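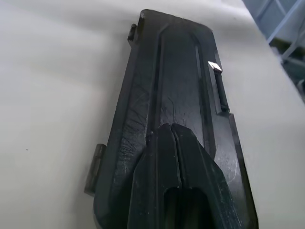
Handout 4: Warranties, guarantees and what the small print is worth

Consumer Studies, evening class. Read before the September session and bring one real guarantee with you, from any product you own. A kettle will do.

1. Where we left off

Last time we looked at price labels and the various ways a shop can make an ordinary price look like a bargain. Several of you said that at least a guarantee is a firm promise, written down and signed up to by the maker. I would like you to be less sure of that by the end of this handout.

A guarantee is a piece of selling. It may also be useful to the buyer, and sometimes it is very useful, but it was written by the seller's side and it should be read with that in mind. The long ones deserve more suspicion than the short ones.

2. Words we need

Guarantee: a promise from the maker, usually free, to repair or replace under certain conditions.

Warranty: used loosely to mean the same thing. In this course I keep it for cover that you pay extra for. Shops mix the two words up all the time, so look for whether money changes hands.

Legal rights: what you have anyway, under the law of the place where you bought the thing. These don't depend on a card, a registration number or keeping the box. The details vary and they change, so look up the current position before you write an angry letter.

Exclusion: anything the promise doesn't cover. Read this part first. Most people read it last, standing in a shop with a broken item under one arm.

Fair wear: damage from normal use. Nearly every guarantee leaves it out, and hardly any of them say what it is.

3. Case study: a storage case

Suppose a firm called Rindoteo sells a hard plastic case with a lifetime guarantee. The leaflet has 472 words. Sixteen of them make the promise and the remainder are spent taking bits of it back. The wording at the heart of it goes like this:

"We will repair or replace any case that fails through a fault in materials or making."

Fine so far. Now go through it slowly.

"Repair or replace". Who chooses? The leaflet says the firm does. So a buyer who wants a new case may get a new catch in a padded envelope.

"Fails". A scuffed case has not failed. Neither has a case with a stiff lid, if it still shuts. A buyer might think a hinge that squeaks and sticks is a failure, and the firm might think otherwise, and the firm is the one holding the case at that point.

"A fault in materials or making". If a corner cracks after three years, was the plastic poor or was the case dropped? The buyer usually can't prove it either way. Small rubs and dull patches will be read as signs of rough handling, though any case that gets used will pick them up.

"Lifetime". Whose? I ask this every year and the class always splits. Some say the buyer's, some the product's. In the Rindoteo leaflet it is "the expected life of the product", and no number of years is given anywhere. A promise that lasts as long as the thing lasts is not much of a promise. I'd take a plain five years over it.

4. Case study: registration

Fokex, a maker of small heaters, offers two years of cover, or five if you register online within 14 days. The form asks for your name, address, phone number, date of birth, income band and the number of people in your home.

Why would a heater firm need your income band? I can think of one reason and it has little to do with heaters.

The short time limit also deserves a hard look. Heaters are often bought in the summer sales and left in the box until the weather turns. By then the limit has gone and the extra three years with it. Perhaps this is an accident of planning. The firm still gets to print the number five in large type on the front.

Question to think over: if the heater is well enough made to be covered for five years, does filling in a form make it any better made?

5. Case study: paid cover

Aguiar sells washing machines and offers extra cover at the till for 103 pounds. The buyer is told it gives "peace of mind". Treat that phrase as a warning. It describes a feeling, and you can't claim on a feeling.

Things to find out before paying:

Does it start on the day of purchase or when the free cover ends? If it starts at once, part of your money is buying what you already had.

Is there a charge for each visit?

What happens if the machine can't be mended? A voucher for the same shop is common. It is not the same as cash.

Who really runs the scheme? It may be a different company from the one whose name is on the machine.

Can you cancel, and until when?

I'm not saying that paid cover is always poor value. Someone who could not find the money for a new machine at short notice may have good reason to want it. But the shop would stop selling it if it paid out more than it took in, and the price should be weighed up against simply putting the same sum by.

6. Things people say in defence

"A firm wouldn't offer a long guarantee on a bad product." It might, if it knows that few buyers keep the receipt and fewer still will post a heavy object back at their own cost.

"They replaced mine without any fuss." Good. That tells us about one claim. Firms are often generous with cheap items, where arguing costs more than giving way. It would be a mistake to expect the same over a boiler.

"The reviews say the after-sales service is excellent." Check when they were written. Most reviews are left in the first week or so, before anything has had time to break.

There is a fair point on the other side, and I'd like someone to argue it in class. Grerkik, a luggage maker, prints its guarantee in six lines, names a fixed term and pays postage both ways. A promise that simple is hard to wriggle out of. It can be done, then, which makes me wonder about those who don't do it.

7. To prepare

Take the guarantee you have chosen and mark the text in two colours, one for what is promised and one for what is taken away. Don't count the bits that only praise the product.

Write down, in one sentence of your own, what you would get if the thing broke tomorrow. If you can't do it in one sentence, write down which word is stopping you.

Find out who pays the postage. It is often in the last paragraph, or missing.

Bring the original as well as your marked copy. Last year half the group brought photographs of the box, and the terms were on a sheet inside.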